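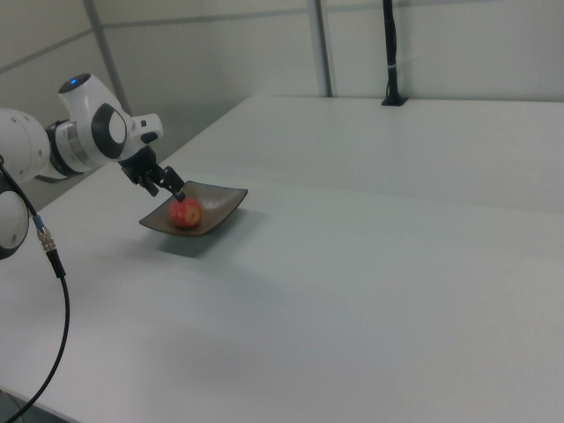
Girdale opens orders for Rolten benchtop picking kit

Girdale has opened orders for Rolten, a kit that lets a small robotic arm pick up and set down fruit, vegetables and other soft or easily marked items at bench height. The kit goes on sale in February to packing sheds, test kitchens, colleges and food labs, with first deliveries to follow in the order that deposits are received.

Rolten is made up of a two-finger gripper, a wrist mount, a cable set, a control box and the software that runs them. It is sold without an arm. Buyers who already own a compatible six-joint arm can fit the kit themselves with the supplied hex keys, and those who do not can order one through Girdale at the same time.

The gripper closes in small steps and stops when the pressure on either finger reaches a limit set by the operator. Limits are saved by item, so a setting made for a firm apple can be kept apart from one made for a ripe pear or a tomato. The kit comes with 26 saved settings, all of which can be copied and changed.

"Most of the people we talk to are not short of a robot. They have one sitting in a corner because it bruises things," said Kilian Hollenstein, product manager at Girdale. "We spent most of our time on the last few centimetres, where the fingers come down over the fruit. If you get that part wrong it doesn't matter how good the rest is."

Approach angle can be set separately from grip. In the standard program the arm moves to a point over the item, pauses, and lowers at a slower speed that the operator chooses. The pause can be shortened or turned off once a routine has been tested. For items in a dish or tray, the software asks for the height of the rim and keeps the fingers clear of it on the way in and out.

Trial at Konside

A pre-release version of Rolten was used at Konside, a produce grading business, on a bench where staff check the colour, firmness and skin of sample fruit from each load. The arm moved single apples from a dish to a scale and back again. Over the trial it made 1,798 picks. Konside staff cut open 236 of the apples the following day and compared them with apples from the same loads that had been moved by hand.

"We found no difference in bruising that we could put down to the gripper," said Elfriede Ammann, who runs the grading room at Konside. "It was slower than a person. It is a job people get bored with, though, and the arm kept the same pace after lunch as it had first thing. We did have trouble with very small fruit, and we told Girdale that."

Girdale has since changed the finger tips to suit smaller items. The new tips are included in every kit -- trial customers will be sent a pair at no charge. The tips pull off for washing and can go in a commercial dishwasher. The mounting block and wrist parts should be wiped down only.

Software and training

The software runs on an ordinary laptop and does not need an internet connection once it has been installed. Routines are built from a list of moves, and an operator can also guide the arm by hand and save each position along the way. Picking from a mixed bin needs a camera, which is not part of this release. Girdale plans to offer one later as an add-on and will not take orders for it yet.

Installation and training will be handled by Ní Chonaill, a service firm that already looks after Girdale's conveyor customers. The training takes one day and is held at the buyer's own site. It covers fitting and removing the gripper, setting grip limits, writing a routine, cleaning, and what to do when the arm stops on a fault. Ní Chonaill will also carry spare tips, cables and control boxes.

Buyers remain responsible for a safety assessment of their own work area. Girdale supplies a blank form and a completed sample with each kit, and Ní Chonaill technicians can go through it with staff on the training day. The control box has a stop button on the front and a socket for a second one, which can be placed wherever it is easiest to reach.

Availability

Rolten will be sold as a single kit with a two-year warranty on all parts other than the finger tips. Prices are available on request and depend on the arm in use. Colleges and registered training centres can apply for a reduced rate. An arm that is not on the compatibility list may still be suitable, and Girdale will check drawings of the wrist flange before an order is placed.

Demonstrations can be booked through the Girdale sales office, which is open from 8:30 a.m. on Monday. Visitors are welcome to bring their own produce to try.

About Girdale

Girdale designs and builds handling equipment for small and mid-sized food businesses. It employs 92 people and makes conveyors, tray fillers and benchtop equipment.

Comments (4)

orchard_row
Does the two-finger gripper cope with stems? We have to leave them on and our old suction cup was hopeless with anything that wasn't smooth on top.

Marg T
I would like to see a price. "On request" usually means I can't afford it.

benchtech
Good to hear the software works offline. Our lab network is locked down and we had to give up on another system for that reason. Is there a list of arms anywhere, or do I have to ring?

Girdale Sales
@orchard_row Stems are fine if the fingers come in from the sides. You may need to raise the approach height a little. @benchtech We can email you the list, just send us the model of your arm.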